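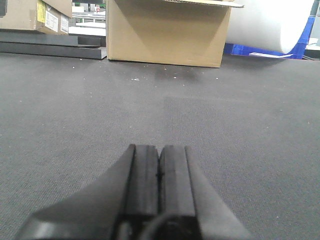 La mudanza del archivo de Treltau a la segunda planta va por detrás del calendario que le enviamos a la fundación en noviembre, y más vale decirlo en la primera línea que esconderlo en el anexo. El fondo está ya fuera del sótano. Lo que falta es ordenarlo, describirlo y encontrarle estantería, por ese orden o por el que permita la obra. La sala nueva tiene moqueta gris, elegida por el anterior inquilino, y una moqueta gris es muy sincera: cada mota blanca que cae se queda a la vista, como se aprecia delante de la caja de cartón. Hemos pedido presupuesto para una limpieza a fondo antes de montar los muebles. Entretanto pasamos la aspiradora, partida que no figuraba en la solicitud y que tampoco vamos a reclamar.

Avance de los trabajos

De los papeles de la antigua cooperativa Emivano hemos revisado hasta ahora 111 expedientes. Casi todos están en mejor estado de lo que temíamos y peor titulados de lo que esperábamos. La palabra «Varios» aparece en las carpetillas con una confianza admirable. Kaede Maruyama ha propuesto un cuadro de clasificación provisional que respeta las series originales cuando existen y las reconstruye cuando alguien, en su día, archivó por tamaño de papel. Adjuntamos el borrador y agradeceríamos comentarios antes de aplicarlo al resto.

La correspondencia comercial queda para la próxima fase. Sena Arthur ha empezado por las actas, que tienen fecha y firma y por tanto dan menos guerra. Ha localizado dos libros que creíamos perdidos; estaban dentro de un tercero, mucho más grande, dedicado a la compra de carbón.

Incidencias

El proveedor de estanterías, Ishida, ha aplazado dos veces la entrega. La primera fue por falta de tornillería y la segunda por falta de explicación. Ross Yule mantiene con ellos una correspondencia que algún día merecerá su propia signatura. Hasta que lleguen los módulos, las cajas tienen que quedarse en el suelo, cosa que ningún manual recomienda y que nosotros tampoco. Hemos prohibido los cafés en la sala, medida recibida con una frialdad comprensible.

El higrómetro de la sala marca valores aceptables por la mañana. Por la tarde, con la calefacción del edificio en marcha, el ambiente se reseca más de lo debido. La administración de la finca nos ha respondido que el sistema es automático – lo cual describe el problema con bastante exactitud.

Presupuesto

El gasto se mantiene dentro de lo aprobado, salvo en cajas de conservación, que han subido de precio entre la solicitud y el pedido. Pedimos autorización para cubrir la diferencia con el remanente de transporte, que existe gracias a que Vilho Tuominen consiguió una furgoneta prestada. No se solicita dinero adicional. Repetimos la frase por si ha pasado inadvertida: no se solicita dinero adicional.

Próximo periodo

Montaje de estanterías, si Ishida quiere. Traslado de las cajas a su ubicación definitiva, asignación de signaturas y primera versión del inventario en línea, que alojará Esten sin coste para el proyecto. La consulta pública seguirá cerrada hasta que haya mesa y lámpara. Las solicitudes urgentes las atiende Azlan Nasution por correo, con paciencia y con retraso.

Archivado en: Proyectos subvencionados / Informes de seguimiento

© Archivo de Treltau · Contacto · Aviso legal · Volver arriba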